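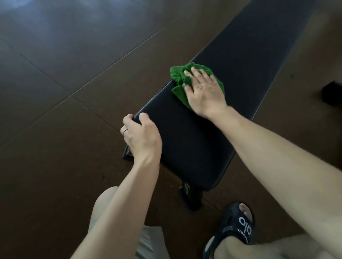
I canceled my gym membership in August and I've been lifting at home since. People keep asking how that's going, so I'm writing it down.

The gym was Protbridge, the one by the tire shop. I paid 40 dollars a month and went maybe twice a week when things were good. The drive was 19 minutes each way. By the time I parked, waited for a rack and drove back, I'd used up most of an evening for half an hour of lifting.

Now I train at 6 in the morning, before work. Squats one day, presses the next, rows when my back feels up to it. I keep the numbers in a paper notebook. My old coach, Houshang Kermani, told me years ago to write down every set, including the bad ones, and I ignored him until this fall. The notebook has been more use than any app I tried.

My deadlift is at 242 pounds. That's up a little from the summer. My overhead press hasn't moved at all and I don't have a good explanation for it. I've tried lighter sets with more reps, and I've tried resting longer. Next I'm going to try pressing first in the week when I'm fresh.

What I miss is having someone to spot me. I don't go to failure on the bench anymore and I leave a rep or two undone. I also miss the heat in winter. I start in a sweatshirt and two pairs of socks, and the first warm-up set is miserable.

I don't miss the music.

If you're thinking of doing the same, buy used plates. A plate is a plate. Spend the money on the bar, and check that the sleeves spin before you hand over any cash.

Last updated in August
Print this post | E-mail this post
6 comments | 19 shares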